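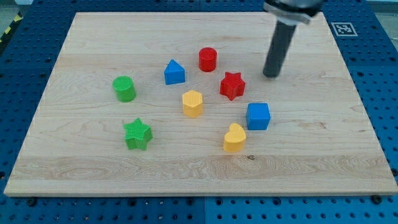
*Robot end effector over a wooden board with colored blocks, on a perforated metal table.*

**Tabletop block layout practice** is the set of rules used in robotics laboratories for placing, recording and resetting small objects on a work surface during manipulation trials. It covers the work board, the block set, the spacing of blocks, the position of the arm between trials, and the floor and table markings around the cell. The rules are mostly local. Laboratories write their own sheets and borrow freely from each other, and terms differ from one site to the next.

## Background

Early block-pushing trials often reported a success rate with no record of the starting layout. Results from two sites could then differ for reasons unrelated to the controller. The Skivutau sheet, drafted by Stojan Vukčević and later revised by Oğuzhan Yalçınkaya, was an early attempt to fix the starting conditions in writing. It was followed by the Clatar rules, which cover the same ground but allow random layouts drawn from a stored seed.

## Work surface

The board should lie flat and be held against movement. Perforated metal tables are widely used as a base, as the holes allow stops and fixtures to be bolted down and returned to the same place. Wood grain, knots and color bands on a board are permitted under both sets of rules, provided the same board is used for a full series and is not turned end for end partway through. The Ersoy variant requires a plain, painted surface and is stricter than most.

Fiducial markers are fixed to the table, outside the board. A marker placed on the board moves with it and cannot reveal that the board has shifted.

## Block set

Blocks are solid-colored. A set commonly pairs shapes across colors, so that a red star and a green star, or a red cylinder and a green cylinder, can both be named in an instruction. Color alone or shape alone is then not enough to pick out the target. Chipped or faded blocks are replaced in pairs under the Skivutau sheet and singly under the Clatar rules.

## Spacing and reset

No block may touch another at the start of a trial. The Skivutau sheet sets a minimum gap of 19 mm. Clatar sets none, and accepts close neighbors as long as the layout is logged. Blocks must also start at least 60 mm from the board edge, measured from the nearest face.

A series consists of 200 trials. The layout is reset by hand between trials with the arm stopped, and the operator confirms the reset before motion is enabled again.

## End effector

For pushing tasks the tool is usually a straight rod with a rounded tip. The tip is parked over clear board before each trial. Tip height is checked at the start of a series and again after any contact fault; drift of more than 2 mm voids the trials run after the last good check.

## Cell marking

Black and yellow hazard marking is applied along the outer edge of the table where people may approach. Flastico, a fixture supplier, publishes a cell checklist that also calls for a stop button within reach of the reset position.

## See also

- Fiducial marker
- Hand-eye calibration
- Workcell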